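Sotelo Faucet Teleop, data card

Maintainers: Parveen Bhuiyan, Itsuki Koyama
Status: second release, April

Summary
277 demonstrations of a simulated arm turning faucet levers, recorded by remote control. Two operators, Abelardo Villanueva and Lizeth Ticona, drove the arm with a handheld controller. Each episode covers one lever, left or right, named in the task string.

Contents
episodes/ – one file per demonstration, with joint positions, gripper command and camera images
meta/tasks.csv – task string and operator for each episode
splits/ – 50 episodes are held out for testing

Episodes are capped at 2000 steps. Anything that reached the cap was dropped before release.

Scene
The faucet is a three-piece set: a spout and two separate valves with lever handles. All parts share one gray finish, and the levers point outward from the spout at the start.
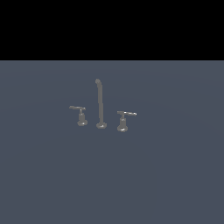
Hot and cold are not used in the task strings. Left and right are always given from the camera's side. Water is not simulated, so success is read from the lever joint angle only.

Known issues
Lizeth's early episodes pause before contact – trim them if your policy learns to wait. Gripper commands in the first release had the wrong sign. Please download again if you still have that copy.

Questions go to Parveen.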